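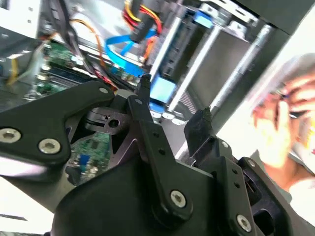
腕部相机视角:夹爪对着机箱内的线束和硬盘位。

用机械臂拆装台式机硬盘,大部分麻烦出在软件上。下面这些是在工作台边上记下来的小窍门,按干活的顺序排,适合已经能让手臂动起来、但换硬盘总是时好时坏的人。

先标定,再开机箱。手眼标定放在每天开工前做,标定板平放在台面上,手臂换着角度拍够一组再算。机箱打开以后里面反光多,这时才发现标定偏了,很难分清是相机的问题还是抓取点的问题。Fevero 的标定页会给出残差,残差比前一天大就重做,不要靠手动加偏移去补。

曝光要锁死。自动曝光碰到白色侧板会把画面压暗,主板那一片就糊成一块。我们固定在 400,灯不动,窗帘拉上。换了灯要重新定这个数。

蓝色托架很好认,但不要只按颜色分割。SATA 线也常是蓝的,颜色阈值一放宽,线和托架就连成一块。Noémie Paquette 的做法是先用颜色圈出候选区,再用托架两条长边的平行关系筛一遍,弯的自然就掉了。这一步在 Clekura 里是两个节点,改起来几分钟。 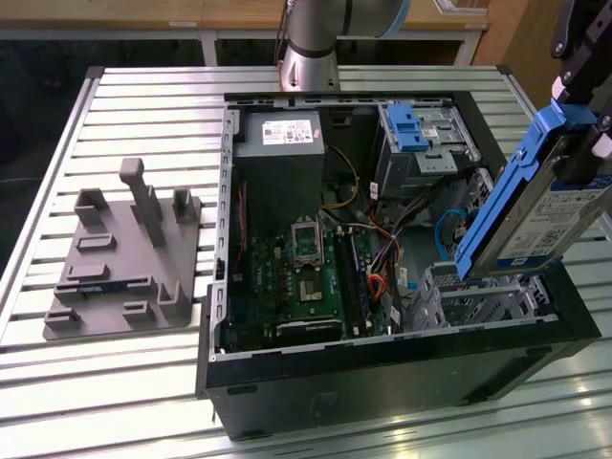

固定相机视角:夹爪夹着蓝色托架,硬盘在托架里,下方是侧放的机箱。

两个相机分工要写清楚。固定相机管大范围定位和路径检查,腕部相机只管最后一小段对准。两边都参与全程的话,位姿会来回跳,手臂走起来一顿一顿的。切换点设在托架上方,切换时让手臂停一下,等新位姿稳定了再走。

时间戳也要对齐。两路图像差得太多时,规划器拿到的是旧位置。在日志里把图像时间和关节时间并排打出来,看一眼就知道。

线束按障碍物处理。电源线是软的,每次打开机箱位置都不一样,别指望用 CAD 模型避开。每次规划前用点云重建一遍,线束外面再包一层余量。余量给大了会找不到路,可以先把线用扎带拢到一边,比调参数省事。

规划超时别设太长。Trundthorpe 规划器默认最多采样 3,000 次,机箱里空间窄,采满了也未必有好路径。我们的习惯是先退回预备点,换一个进入角度重算,通常比硬等快。

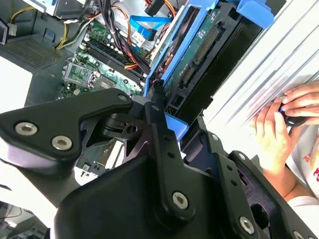

预备点多存几个,名字起得明白一点,比如“硬盘位上方”“内存侧退出”,不要叫“点一”“点二”。Océane Fraser 接手程序的时候,光是弄清旧点位各是什么就用了一个下午。

插入动作用力控,不要用纯位置控制。沿导轨方向给恒定的小推力,另外两个方向放软,让托架自己顺着导轨找正。阻力突然升高就停,退一小段,重新对准再来。重试次数写进程序上限,到了上限就报警等人,别让它一直试。

夹爪开合的宽度按托架设,别按硬盘设。硬盘厚度有差别,托架外宽是一样的。

有人要伸手进机箱时,先在软件里按暂停,再看状态栏是不是真的变成“已停”。只松开示教器不算。人手退出来以后,重新拍一次图再继续,线可能被碰过。

日志至少留下这几样:抓取前后的图像、六个关节角、夹爪宽度、力传感器曲线、程序版本号。版本号最容易漏。我们六月翻旧记录,第 121 次到第 246 次之间换过一次参数,没写版本,后来只好整段不用。

最后,程序改完先空跑。速度调低,夹爪里不夹东西,从头到尾走一遍,看退出路径会不会蹭到机箱边沿。

联系我们 | © Beaudoin 工坊笔记 保留所有权利 | 返回顶部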